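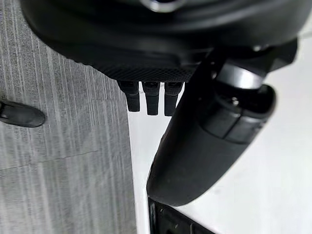

Flarnholm kitchen, Urlow showroom

Rondale Expandable Sink Rack
Item 300
Price: $40

A dish rack for double-basin sinks. It rests across one basin and leaves the other open for washing or rinsing. Water runs between the metal rods and into the sink, so no tray is needed. The rack suits kitchens where most dishes go in the dishwasher and only a few pots, glasses or knives are washed by hand.

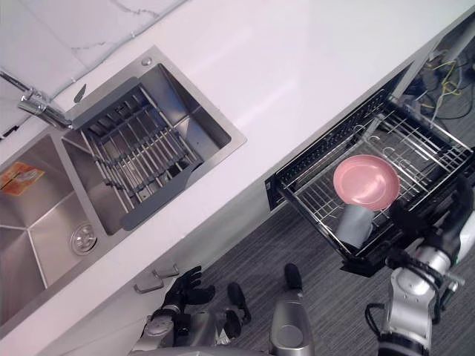

Rack in the right basin, dishwasher rack pulled out

The rack is 11 inches long when closed. To open it, hold both ends and pull evenly until it reaches the sides of the basin. Measure the basin at the rim before ordering. Basins with a wide curved edge may need the Pritchard model, sold separately.

Parallel rods run between two gray plastic end pieces. The slots in the end piece hold thin items such as lids and small cutting boards. Do not use the rack as a trivet. 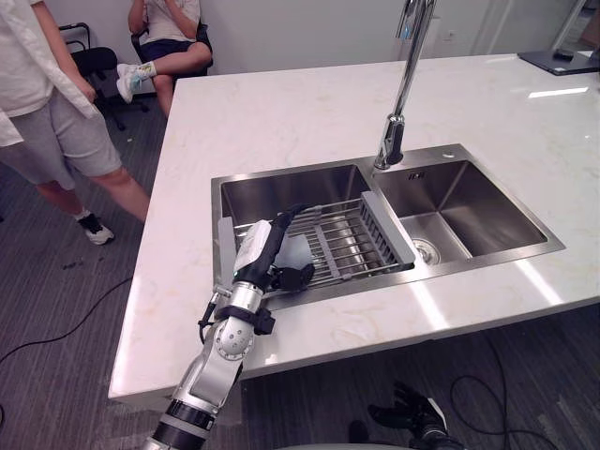

Care and returns
Wash with dish soap and a soft cloth. Rinse the slots well and let the rack dry before closing it. Do not use steel wool or bleach. Unused racks can be returned within 60 days. Sink and faucet not included. For spare end pieces, ask for Liis Lill at the parts desk.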